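Tastero arm planner, six weeks in

I bought Tastero because I was about to spend real money on an arm for our little shop and I was scared of getting it wrong! It's a planning program: you build your room, drop in an arm, and it keeps a running budget while you fiddle. The license was $500, against the $4000 I'd set aside for grippers, mounting and cabling.

The good stuff first. Reach checks are quick, and the price sheet lets you swap in quotes (mine came from Drostmont and Skoltwood) without retyping everything. It also caught that I'd forgotten a pedestal, which would have hurt later. The bad: the manual is 40 pages of menus, and shipping costs have to go in by hand. Grr.

My test layout, with a book and a small block to go after:
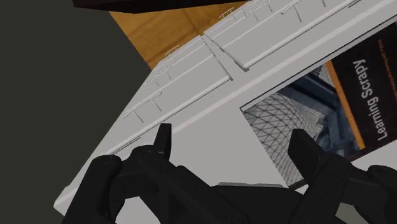
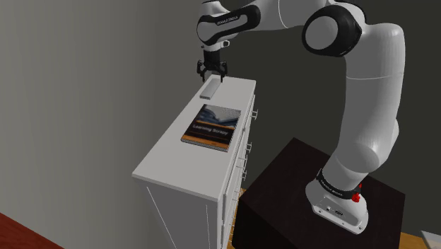
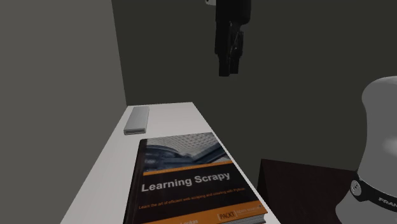
Is it worth the money if you're only buying one arm?

I'd say so if your setup costs more than $3000. Under that, borrow a tape measure and keep your $500.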